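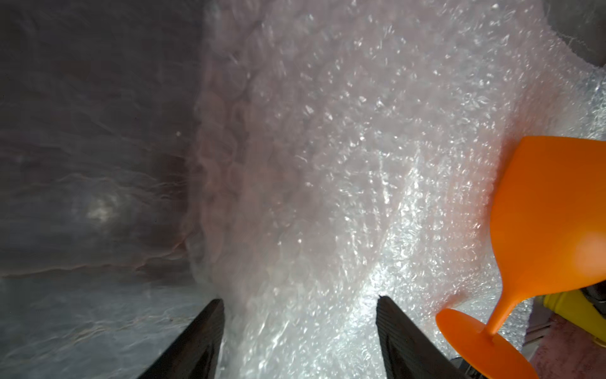
Bubble wrap between the fingers, orange goblet next to it. Wrist cam view.

Quick one, I have to get the equipment request in before lunch and I'm using this post to think out loud. Sorry in advance.

So. Budget for the packing bench. Current state: one arm, borrowed hours on the Zirkier bench, and a parts drawer I'd rather not talk about. What I want is our own setup in Brunineck by May. What I can pay for is another question.

Arm first. Keeping the one we have. Went back and forth on this for weeks, looked at the Fistbridge lease, looked at buying used. The lease is fine until you read the service part. Used is fine until you ask about the controller. So no new arm this year, moving on.

Grippers — this is where the money should go. Bubble wrap is awful stuff. It folds, it shines, it hides whatever is behind it. Two-finger is still my pick, but I want 2 complete grippers so one can be on the bench while the other is apart. Plus 10 spare fingertips. Ten sounds like a lot. It is not a lot. I put in for 4 last time and spent teh back half of the project being careful, and careful is slow.

Wrist camera. Keep. But look at that glare down the plastic, and then how dark it gets on the left. I was going to ask for a better camera and I now think thats the wrong line item. Lights first. 2 soft panels, cheap, dimmable, on stands so I can shove them around. If it still looks like that afterwards, then we talk cameras.

Consumables, which I forgot completely last year. Wrap by the roll. Plastic goblets and other odd shapes, bright colors please, they're easy to spot on the monitor at the end of a long day. None of this costs much but it comes out of a different pot and the different pot closes early.

Vasylenko quote came in for the stand and the cable guides. Higher than I wanted. Delivery isn't in it, had to ask twice. Going to get the stand from them and do the cable guides myself, badly, with zip ties.

Still open: insurance on the bench, and whether the power outlet by the window is on its own breaker. Need to go check that before I send anything. Numbers in the next post once they're signed off.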